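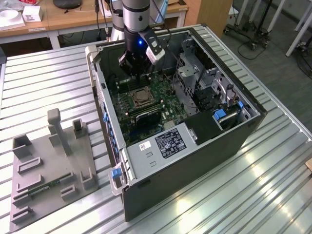

Minutes – Disassembly Data Working Meeting, May

Posted in: Project Notes > Learning from Demonstration

Present: Ravaner (collection), Foren (tooling), Bhatt (model training), Urbridge (site host). The meeting opened at 9:30 a.m.

1. Previous minutes

Accepted with one correction. The episode target for the memory task is 600, as stated in the work plan. The earlier minutes gave the target for the full task set.

2. Collection status

Ravaner reported 281 accepted episodes for the memory task. All were recorded by teleoperation with the tower on its side and the panel off. Episodes in which the operator pauses for a long time above the slots are still being accepted. Bhatt asked that these be tagged, as the current policy has started to copy the pause.

It was agreed that hesitation above the board will be marked at review and the episode kept. Episodes with contact on the bare processor or its bracket will be rejected.

3. Fixture tray

The printed tray to the left of the tower stays in its present form. Foren proposed closer spacing between the slot holders. Bhatt objected that a change partway through would split the set in two. Foren will print the revised tray for the next task only.

The tray position on the table ribs is to be varied between sessions. Start positions will be written in the session log before recording starts.

4. Wrist camera

Bhatt noted that bright reflections from the table are washing out part of the wrist view when the arm is high. Options discussed were a matte sheet over the ribs, lower exposure, or leaving it alone. Urbridge prefers no sheet, as it shifts under the tower. Exposure will be fixed at one value per session and the value logged.

5. Labels

Each episode is currently split into approach, grasp, pull, carry and place. Ravaner asked for a separate label for releasing the slot clips. Agreed. The first 100 episodes will be relabeled by hand as a check on the guide – the rest will wait until the guide is stable.

6. Actions

Ravaner – add the hesitation tag to the review form.
Foren – print the revised tray; hold it until the memory task closes.
Bhatt – rerun training with tagged episodes left out, and report the difference.
Urbridge – confirm room hours for the extra sessions.

The meeting closed at 10:40 a.m.

Comments (3)

tmk_bench: Is the clip release one label per side or one per module?

ravaner-collection: Per module for now. The guide will say so.

slotA2: Please log gripper finger wear too. We lost a week to that on the drive task.

Recent items
Minutes – Disassembly Data Working Meeting, April
Labeling guide, draft 2
Session log template
Notes on rejecting episodes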